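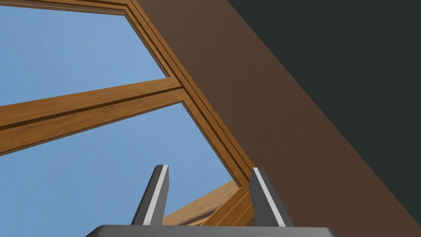 Clalter Library Writers' Circle

The Window Seat

My grandmother left me the house at Gason Road on the understanding that I would never, under any circumstances, paint the window frames, and for the first winter I kept my word without much effort, there being no money for paint. It was a draughty old place, 122 steps up from the ferry, and every evening I climbed them with my groceries and a colourful word or two for whoever had laid them.

The letter came in August. I'd pulled the cushion off the window seat to give it a good beating, and there it was, folded small, addressed to a Captain Ásgeirsdóttir aboard the Clovex. It had never been posted. Well, I made a pot of tea, as you do, and sat with it on my knee until the tea was stone cold, and then of course I read it.

It was about plums, mostly. Gran had bottled too many and wanted to know if the captain would take two crates off her hands, and whether she still hummed when she was steering, and whether she might come for supper the next time the harbour was quiet, and stay a while.

I read it again by the lamp. Then I found an envelope, and a stamp, and went down all those steps in my slippers to ask the ferryman if he knew the name. He took off his cap.

"Know her?" he said. "She taught me to steer. She's in the yellow house, love, just past the jetty."

Her light was still on.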